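Last updated: December

Potdale Pantry Room: Shelf and Produce Check

Complete before the 3000 sq ft store opens. Mark OK, FIX or N/A and write a comment for every FIX.

1. Floor clear of loose food: FIX
Comment: One bunch of grapes on the floor, partly in its plastic. Pick up, discard, wipe the spot.

2. Fruit in a clean container: OK
Comment: Basket and clamshell are both fine for grapes. Do not fill the clamshell so full that the lid will not close.

3. Drinks stored upright and off the floor: FIX
Comment: Carton leaning. Move it to the shelf with the soda can.
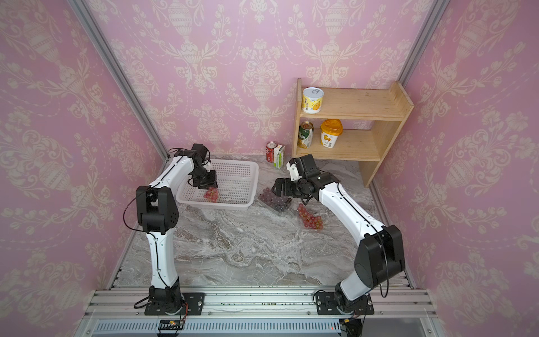 Items 1 to 4: grapes, basket, drinks by the back wall, canned pineapple on the shelf unit.

4. Cans on shelf, label facing out: OK
Comment: Check the rim and seam for dents at the next stock count. Dented cans go in the Grellero returns bin.

5. Shelf unit stable: OK
Comment: Pushed by hand at the top corner, no rocking. Both compartments wiped with Boiko cleaner.

6. Walkway to the Clukotport door open: OK
Comment: None.

7. Cold storage log signed: FIX
Comment: 2 entries missing from the morning sheet. Shift lead to fill in or mark as not taken.

Result: 3 FIX. Recheck at 2 p.m. and file under form 292.

Shares: 2 | Comments: 0

Contact | Copyright Potdale | Back to top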